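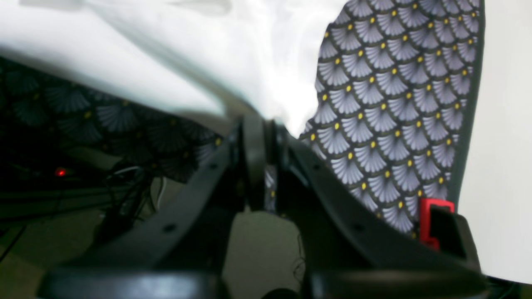

Second-quarter report to the Quintana fund, from the Clotside mending and reuse room. When we applied, we promised you a sorting system, a swatch library and a monthly repair table, in that order, and we have delivered them in the reverse order with varying degrees of dignity. The swatch library is the part I'd most like to talk about, so I will start there. The fabric that has taken up the most discussion this quarter is the charcoal-gray one with the pale scallops, each with a little mustard-yellow dot at its base, which we have filed under Fans, then under Fish Scales, then under Dots, and finally under Fans again. Haruna Kamata, who runs the library, has ruled that a print goes under its largest shape and that the appeals process is closed.

The library now holds 79 swatches, mounted on card and hung in the long cabinet by the window. Your first payment covered the cabinet, the card and the pinking shears. The application said we would have 79 by the end of the year, so we are technically finished, a word I use with caution, as 30 of the cards still have nothing written on the back. A swatch with a blank back is a nice thing to look at but no help to a person who wants to know if it will survive a hot wash. Washing tests are under way. The first round taught us that one of our greens is not a team player.

Sorting has been slower. The original plan had donated cloth coming in at the side door, being weighed, checked for damage, sorted by fiber and shelved the same day. In practice it comes in at the side door and stays by the side door. We have changed the routine twice. Under the current one, anything larger than a pillowcase goes straight on the shelves by color, and anything smaller goes in the bins until the Sunday session. Color was not in the plan. Haruna argued for it on the grounds that people come in asking for "something blue" and have never once come in asking for a medium-weight twill. I argued for fiber content and lost. Shelf use has improved noticeably, and I have been gracious about it in public.

Patterned cottons are the most popular shelf by a wide margin. Plain gray suiting is the least, and we have enough of it to dress a small bank. If any of your other grantees has a use for it, please put us in touch. We'll pay for the van.

The repair table has run 11 times. It was budgeted for once a month, so you may reasonably wonder how that happened. The short version is that we held the first one in February, had a line out to the stairs, and lost our nerve about making people wait four weeks for a zipper. It has stayed within the hours we costed by virtue of being shorter each time. Most of what comes in is zippers, hems and knees. We turn away leather, anything with a motor in it, and wedding dresses needed by the weekend. We made one exception to the last rule and will not be making another.

On equipment: the two Droster machines are in place and in daily use. The older of the pair skips stitches on anything stretchy, and the repair shop has seen it once already. They changed the needle, charged us for a needle, and said it was probably the needle. It still skips. I would like permission to move a small amount from the printing line to cover a proper service. Printing is underspent, mostly on account of our having forgotten to print anything.

The storage software, Cliltetti, is working as described in the application, provided one person uses it at a time. We keep a paper notebook next to it. I mention this for completeness, as the notebook is currently the more reliable of the two and cost a good deal less.

Spending to date is within budget on every line except thread. Thread was my estimate. The revised figure is in the budget sheet, along with receipts for everything over $14, which is the threshold you set and which I have come to know very well.

For the next quarter we plan to:
- write up the backs of the remaining cards
- finish the washing tests and publish the results on the wall
- get the older machine serviced, if you agree
- put up a second rail for lengths too long to fold
- settle what to do about the gray suiting

Two things we need from you. The first is a decision on the transfer from printing, ideally before the next repair table. The second is a word on whether offcuts may be sold by the bag. The agreement says "no resale of donated goods," and we can't tell if a bag of trimmings counts as goods. Several quilters are waiting on the answer and they have started calling the office.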